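Switching to a card holder - anyone regret it?

kettleandtoast
Oct 5, 2025
After years of a fat bifold in my back pocket I've had enough. My physio reckons it's half the reason my hip aches. Thinking of going down to a slim card holder, but what do you all do with coins and receipts?

PSeidel
Did it in March and wouldn't go back. I carry four cards and a folded note. Receipts go in the bin or in a drawer at home. Mine's a Sestus and the stitching is holding up fine.

marrowfat34
Disagree with Pascal, sorry. I lasted two weeks! My barber is cash only, so is the chippy, and I ended up with 15 quid in change rattling round my coat. Went straight back to my old Kondus wallet.

PSeidel
Two weeks is no time though. Get a little coin pouch and leave it in the car.

marrowfat34
So that's two things to lose instead of one :)

E_Pana
Bit of both for me. Leather ones do stretch, so don't cram eight cards in on day one and then moan when two of them slide out. I also wouldn't spend more than 50 on your first, just in case you hate it.

kettleandtoast
Fair points. I went through the old one last night and found a library card for a town I left years ago, plus a stamp card for a cafe that's shut. Think I could get down to five cards if I'm strict.

E_Pana
Same here when I switched. I've gone for beige leather with a snap on the tab, and I do like having a proper fastening.
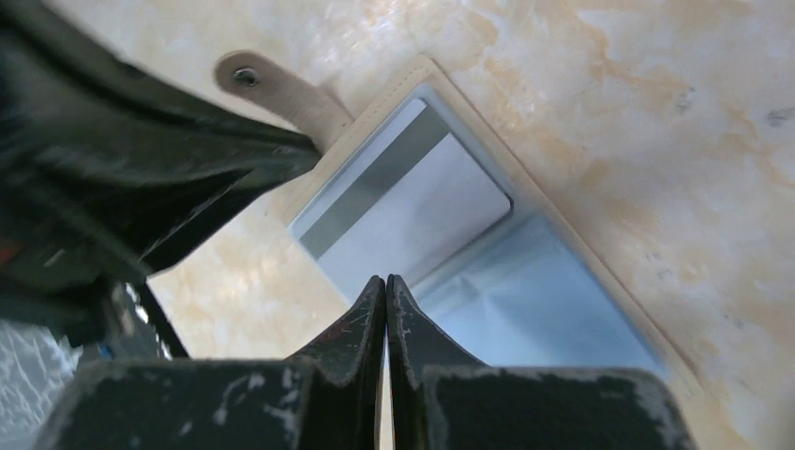 Anyway, keep one emergency note folded behind your bank card - marrowfat's right about barbers.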